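Review: Stitby hand-held gripper, two-finger version
Posted Tuesday, March 26, 2024

We bought two Stitby grippers in August to record pick-and-place demonstrations for our arm. One has been fine. The other developed a fault that cost us a good part of our data, so this review is mostly about that.

The job was simple: pick up a computer mouse from a meeting table and put it on a mouse pad. The fingers have magenta ribbed inserts that face the object, with a dark gray strip on the inner face of each.

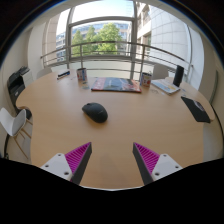
What went wrong

The finger width is logged along with the video. On the second unit the logged width started to drift during longer sessions. After 18 minutes of use it read 4 mm narrower than the real opening. The handle gave no warning and the Reramari recording software accepted every file.

We trained on those files before checking them. The arm then closed late and pushed the mouse along the wood. On one run it pushed it off the table. We stopped using the arm near people until we had the cause.
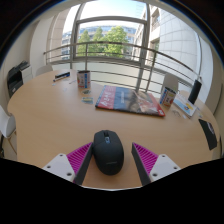 The fingers on either side of the mouse.

Finding the fault took a week. A set screw inside the handle had backed out and the width sensor was slipping on its shaft. Kuipers, the dealer, sent a replacement handle in 5 days and paid the shipping. They did not offer anything for the lost recordings.

We now close the fingers on a gauge block at the start and end of each session and throw out the session if the two readings differ.

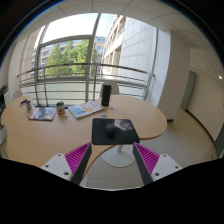
The older Flavus gripper we used before this one was heavier and harder on the wrist, but it beeped when its sensor lost zero. Stitby should add the same thing. A check in the software would also do.

The grip itself is good. The ribbed inserts hold smooth, rounded objects well and ours show little wear. Battery life is fine and the trigger is comfortable.

I would buy it again for the fingers, with a gauge block in the same order. 4 out of 5 for the grip, 2 out of 5 for the sensor.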